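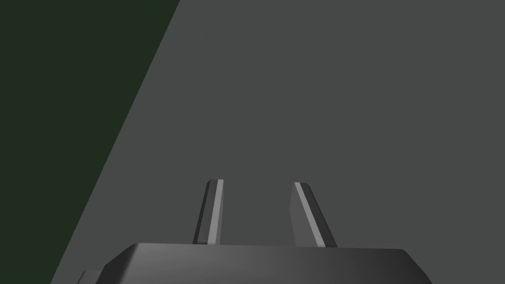
One buyer of the Mosum dehumidifier wrote in to ask if the drain hose has to run downhill the whole way. It does. The unit has no pump, and a raised section will hold water and trip the float switch.

Grivora Mosum basement dehumidifier
Sold by Dillanar Supply

The Mosum is a floor unit for basements and crawl spaces with a floor area of up to 600 square feet. It ships with casters fitted, a washable filter and 7 feet of drain hose. The bucket is used only when no hose is attached.

Placement
Keep the rear grille clear of walls and stored boxes. The outlet is on top, so nothing should hang over it. 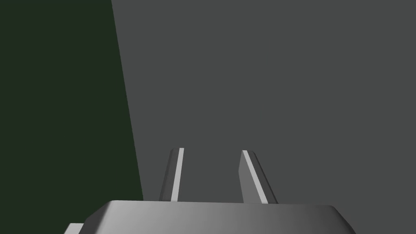
Doors and windows in the treated space should stay shut while the unit runs. After moving it on its side, stand it upright for 2 hours before switching on.

Controls
Fan: 3 speeds. Humidity is set by dial. The defrost cycle starts by itself and shows an amber light; the fan keeps turning and the compressor stops.
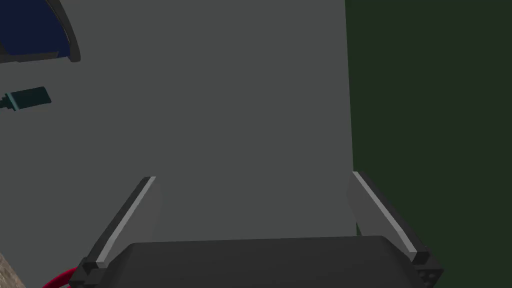

Can the hose be replaced with a longer one?
Any garden hose with a standard female end will fit the drain port.

Care
Rinse the filter in lukewarm water and let it dry before refitting. Empty the bucket before storage. The Chevalier replacement filter fits this model and is sold in packs of 2.
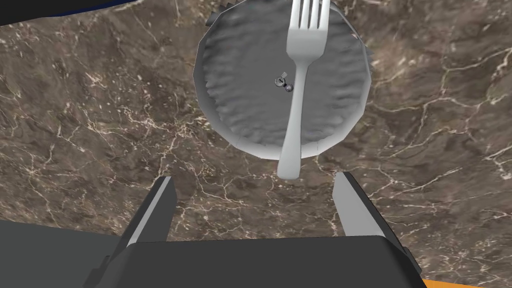
Page 3

Parts
Bucket, float, filter, casters and drain cap are stocked separately. Quote the model number from the rear label when ordering.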